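On Putting the Blocks Away

Aug 27, 2023

A tidy-up basket is seldom the subject of a policy. In the eleven rooms of the Wainwright community network it has nevertheless become one, and the question put to members in May deserves a fuller answer than a yes or a no. Should building blocks be returned to individual labelled slots at the end of a session, or should they go together into a common bin?

The case for slots is well known to anyone who has read the Gredora storage guide, which this network adopted in full. Each shape has its place, each place has its outline, and a missing piece is noticed at once. Joanne Parsons, who drafted our present procedure, has argued that children learn to see form and size by matching a block to its silhouette. I accept the argument. I would only observe that it was made for small sets used by small groups, and our holdings now stand at 2486 pieces.

At that scale the procedure has begun to govern the play. Sessions are shortened to allow for packing up. Colours are kept apart, with the result that a child who wants a red wall with a green gate must ask for two trays — and be reminded to return both. It is a curious outcome for a material whose whole value lies in being combined. 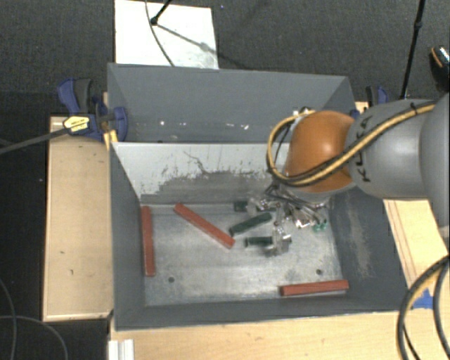
Play Resources and Storage Working Group

A plain divided bin, with red bars and green blocks lying at different angles on a scuffed metal floor, will strike some colleagues as disorder. I regard it as a perfectly serviceable arrangement. Both colours are visible from above. The divider offers all the separation that most sets require, and scratches in the base of a container are no argument against using it.

There are proper objections. Jordan Hartley has pointed out that a deep bin conceals what lies at the bottom, and that small children will tip it over to find out. The answer is to choose shallow bins and to fill them modestly. Elsie Pearce has raised the matter of noise, which is real wherever a metal base is used, and which a cut piece of felt would reduce considerably. Neither concern, in my judgement, justifies a return to 883 printed labels, many of which are already peeling and must be replaced at the network's expense.

It should also be said that sorting is a worthwhile activity in its own right. Children sort willingly when they have chosen to do so, by colour one morning and by length the next. A fixed system makes that choice on their behalf and then asks them to carry it out when they are tired and their parents are at the door.

I therefore favour a common bin with a single divider in every room, and the retention of slotted shelving only for the 2 sets with fragile or irregular pieces. Members who take a different view are invited to write to the group before the procedure is revised.

Edith Betancur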